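A mesa azul

Comprei a mesa redonda num sábado de fraqueza. Azul-clara, tampo grande, do tamanho certo para não passar em porta nenhuma cá de casa. O Evaristo ajudou a carregá-la e disse que ficava bem no quintal, com o tom de quem já queria ir embora. E lá ficou, ao ar livre, a receber tudo o que as pessoas pousam quando têm as mãos cheias e pouca vontade de arrumar.

Em junho decidi que a mesa ia ter regras. Nada de chaves, nada de correio, nada de parafusos órfãos. Escrevi isto num papel, que pousei na mesa.

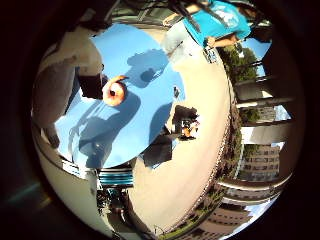

O papel voou ao segundo dia. As regras duraram um pouco menos. O que mais me irrita são as coisas pequenas, aquelas que não pertencem a gaveta nenhuma e que ninguém assume ter trazido. Uma coisa grande arruma-se, nem que seja por vergonha. Uma pequena fica ali semanas, a ganhar direitos de inquilino.

O Stojan, vizinho do lado, sugeriu uma caixa para elas. Já tenho duas. Numa delas está a tampa da outra.

Quanto ao azul, na loja chamavam-lhe Pramska e cobravam mais por isso. Ao meio-dia, com sol a pique, não se consegue ler um jornal ali sem fazer cara de marinheiro. Ao fim da tarde melhora muito, e é quando toda a gente aparece para pousar mais qualquer coisa.

Sexta-feira volto a limpá-la. O pano está algures, provavelmente dentro de uma das caixas.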